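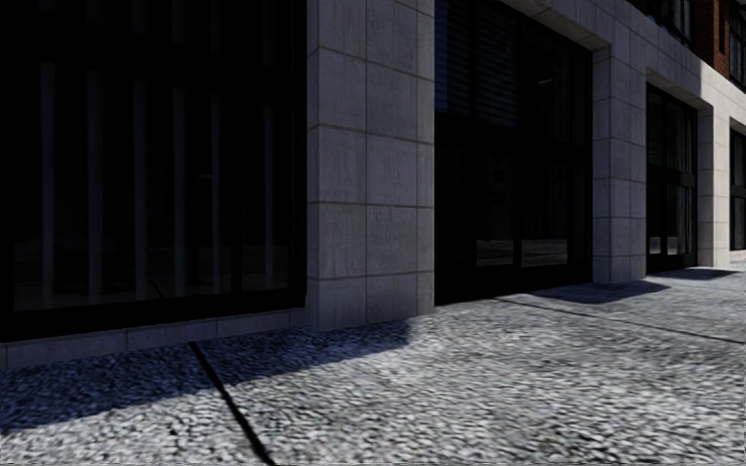 Why can't we just take the cart outside and drive it, asks a comment on last week's feedback form, underlined twice. It's a fair question, and it gets asked every term at about the point where the simulator stops being a novelty. The short answer is that you can, in Week 9, if your code gets through Weeks 7 and 8 first. The longer answer is these notes.

Todham Mobile Robots, Week 7: Sidewalks, Glass and Other Things That Lie to You
Course staff, April

1. Where we are

By now every team should have a Gudeta cart that drives in a straight line in the empty test world. If yours drives in a gentle arc, the wheel radius in your config file is probably wrong on one side. Fix that before you read any further. Three teams last year "corrected" for it in the steering code and spent the rest of the course correcting for the correction.

This week we leave the empty world and load Plitonwood, the street map in Prillitell. Plitonwood has a wide sidewalk, a long stone building with big dark ground-floor windows, and no pedestrians at all. Enjoy the last part while you can. Pedestrians arrive in Week 8 and they have no manners.

The job is simple to say: start at the near end of the building, follow the front of it at a steady distance, stop at the far end. Your cart must not touch the wall. It must also not stop dead in the open and sit there thinking, the single most popular result so far.

2. What the camera gets wrong

Shadows. The sun in Plitonwood is bright and most of the building front is in shade, so you get hard-edged dark patches on the ground near the foot of the wall. The biggest one, by the first window and pillar, has a blue tint and comes to a point a little past the pillar. To you it's a shadow. To a basic edge detector it's a strong line, and a strong line looks a lot like the edge of something you could fall off.

Joints. There's a thick black joint that starts at the stone base, crosses the big shadow and gets wider as it comes toward you. A thinner one runs out across the pavement further along. Both are flat as far as the cart is concerned. Several of you have written obstacle code that treats any dark stripe as a trench. Your cart will then refuse to cross the first joint, which puts your total distance somewhere below that of a dropped sandwich.

Texture. The pavement is speckled all over, white and gray and black. Feature trackers love it for the first few seconds, then start matching one speck to a different speck that looks the same. If your position estimate jumps sideways while the wheels say you're going straight, trust the wheels for a moment and look at your match threshold.

Glass. The windows are nearly black, and in places they hold faint reflections. In the second bay you can pick out gray patches low down with bands of road or paving in them. A camera-only method may decide that there's more street in there and that the way is clear. This is how shop windows get broken.

3. What the range sensor gets wrong

Stone behaves nicely. The beam goes out, hits a pillar, comes back, and you get a sensible number. Glass is another matter. In Prillitell you set how glass behaves with the glass_return value, and the default for this exercise lets a good share of the beams pass straight through. Real glass does this too, depending on the angle, how clean it is and apparently the mood it's in.

So the scan you'll see has solid runs where the pillars are and ragged holes where the windows are. Wall-following code that steers toward the nearest return will be happy at a pillar, then reach a window, find no wall, and turn in to go looking for it. We call this window shopping. It costs you the run.

Two things help:

– Fit a line through the pillar faces and the low base, and keep following that line across a gap. The pillars stand in a row. Use that.
– Put the sensor low on the cart. There's a stone base under the first window that a low beam may catch, but it gets shallower as it runs along and the second bay has black framing right down to the pavement, so don't build your whole strategy on it.

A warning about the pillars: they have sides as well as fronts. The windows are set back, and from an angle the side of a pillar shows up as a short wall pointing the wrong way. If your line fit includes those points, the line swings toward the building. Throw out the short segments first, then fit.

4. Distance and the far end

Things get small quickly as the building runs away from you. The near window is enormous and the fourth is a slice. Code tuned on the first bay often uses a minimum size for "this is a window," and then the later windows fail the test and get labeled wall. This does no harm for following. It does a lot of harm if you were counting windows to decide where to stop, as at least one team will be by Thursday. Please stop on distance traveled.

The light changes as well. The front is mostly in shade, then a stretch of wall further along is in full sun, with a sharp vertical line where one meets the other. That line is not a corner. If you use color to tell stone from everything else, note that the shaded stone comes out cool gray with a little violet in it, while the sunlit face of the third pillar is closer to cream. One threshold will not cover both. Convert to something that separates brightness from color, or use the range sensor and leave the camera its dignity.

5. The lab exercise

Work in your usual teams of four. You have 40 minutes of simulator time booked per team, and the booking system is stricter than we are.

a) Load Plitonwood with the default sun. Drive the route by hand, once, slowly, and record everything. Keep this log. You'll be asked for it.

b) Run your Week 6 wall follower with no changes. It will fail. Write down where and in which direction. "It crashed" earns no marks. "It turned left at the second bay after losing the wall" earns most of them.

c) Change one thing. Run it again. Resist the urge to change five things, even if you're sure about all five.

d) When you have a clean run, move the sun and repeat. A method that works only at one time of day is a sundial with wheels.

e) Plot your distance from the wall for each run, on the same axes, with units. Centimeters are fine. "Blocks" are not.

6. Marks

The exercise is out of 40. Of those, 19 are for the log and the write-up, and the rest are for the driving and the plots. Last year's top score was 39. The missing mark was for an axis with no label, and yes, we heard about it for weeks.

You lose nothing for a failed run that's well explained. You lose quite a lot for a perfect run with no log, since from our side it looks just like a video somebody sent you.

7. Common questions from the Tuesday session

Can we turn off reflections? Yes, while debugging. The switch is under render options. Turn them back on before you submit, as the grading script will do it for you anyway.

Our cart shakes when it's close to the wall. Your gain is too high. Halve it. If it still shakes, halve it again and come see us.

Can we use the building's position from the map file? No. We know it's in there. The grading version moves it.

Is the real sidewalk like this? In some ways. It's bumpier, somebody will have left a bicycle on it, and it doesn't have a reset button. Teams with a clean run under two sun positions get the real cart in Week 9, with a helper walking alongside holding the stop switch.

Bring a charged laptop and last week's config file to the next session. We start with the pedestrians.

Related handouts
Week 4: Wheel odometry and why your square isn't square
Week 5: Reading a range scan without panic
Week 6: A first wall follower
Week 8: Pedestrians in Plitonwood
Prillitell setup notes for lab machines
Gudeta cart: charging, carrying and the stop switch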